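Workspace Project Report: Plain Walls, Plain Floor
Urnville, 29/05/2023

So, my project was about the room around the job. Everyone else in our group picked what goes on the bench and I picked the bench surround (the walls, the floor, the bits of edging), which got me a few funny looks but I've loved it!

I started at Atby, where the old work area had a dark floor and shiny sides, and I spent 11 afternoons there just making notes. Glare was the big complaint. Small things got lost against the dark floor too, and people kept moving lamps about to find them. My budget was 200 pounds, so I went for matt off-white for the floor and pale grey for the walls, with aluminium posts at the corners and thin strips along the sides. Mansour sold me the panels and I had to send 2 back for scratches – annoying, but they swapped them.

I also read up on wall colours and went off pure white quite quickly. Pale grey is kinder on the eyes, I think, and it doesn't look grubby so fast.
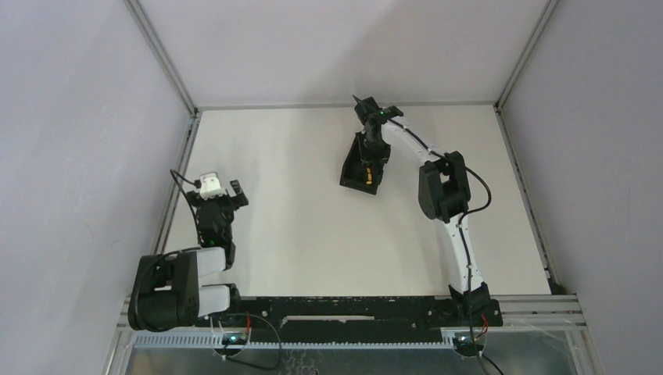 Clustard wrote back after reading my draft that matt floors are lovely until you have to scrub them, and that I ought to test a few cleaners before September. Fair point! I've added a cleaning test to my list, along with a closer look at how the floor meets the frame in the corners.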